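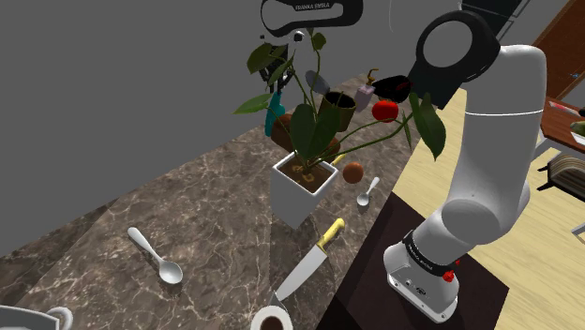
September, by Bethel Tamiru

Got to the Vermeulen open day later than planned, bus trouble, so this is written up from wet notes. Sorry for the spelling. Small-scale gold gear, mostly sluices and shaking tables, plus a couple of trommels out in the yard. Free entry, sign in at the gate, hard hat if you want to go past the yellow line.

Henk Goossens took our group round. He has run the workshop side since they stopped making gravel screens and he talks fast. First stop the fabrication shed, where they fold the sluice trays. Two men on the brake press, one tray after another. Riffles go in after, bolted not welded, so you can swap them in the field with one spanner. I asked about the bolts seizing up with silt. Grease, he said. Fair enough.

Then the test bay, the bit I came for. They had the Trusis table running on black sand from a river concession, minus 100 mesh. It's a small shaking table, 145 cm long, and you could see the gold line separate out along the top edge within a minute or so of the feed going on. Very thin line. Water use is the thing everybody wanted to know. Henk gave 5 litres a minute for cleaning up concentrates, more if you're pushing raw feed over it, which he says you shoudn't. Tilt is set by a hand wheel at one end. Bit stiff on the one I tried, but it stayed where I put it.

Next to it the Kalari, their wash-plant for two people. Hopper, short trommel, sluice with ribbed mat under expanded mesh. Rated at up to 800 kg an hour. A man behind me muttered about clay, and he was right to – they were feeding it nice clean gravel out of a tub. Henk said with sticky clay you halve it and add a soak drum. I'd like to have seen that done.

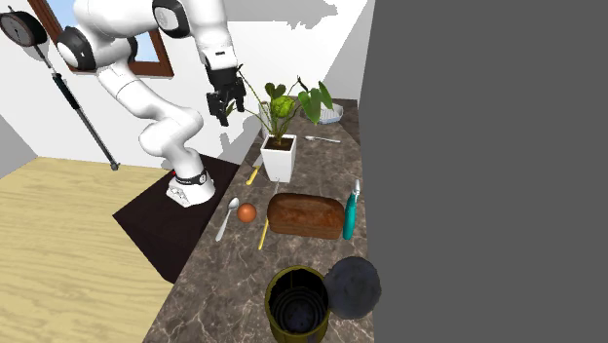

The clean-up took longer than the run. Mats rolled into a tub, rinsed, rinsed again, then the tub panned down by hand. They'd salted the feed with lead shot painted orange, and most of it was in the top section of the sluice. One piece turned up in the tailings, and Henk held it up for everyone instead of pocketing it. Liked that.

No mercury anywhere on site. They do a short talk on it at 2 pm in the canteen, diagrams of a retort, what the vapour does to you, why borax smelting suits small lots of clean concentrate. Room was full and the projector kept going to sleep. Worth sitting through even if you've heard it before.

Had a quick look at the Flerkix pump as well, the one that goes with the Kalari. Petrol, pull start, loud. The strainer on the intake is too small in my view. Leaves would have it blocked by lunchtime on any stream I've worked. Told them so, they wrote it down.

Prices weren't on display and I had to ask twice. They quote by email. Spares are kept on site, mats and drive belts anyway, and there's a bin of scratched riffle sections by the door going cheap. Bought two. Canteen soup good, bread gone by the time I got there.

Parking is on the verge past the weighbridge, don't use the front gate, it's for lorries. Will put the feed rates up when I find the other page of notes

Search this site Go

Comments

dredgerman: Did they say what slope they run the Kalari sluice at? Mine came with nothing in the box.

Bethel Tamiru: Didn't catch it, sorry. There's a slotted bracket on the legs so it's adjustable.

Pauline: Same trouble with the strainer. I put mine in an old colander and it's been fine all summer.

tinpan: Is the talk on again next year? Missed it queueing for soup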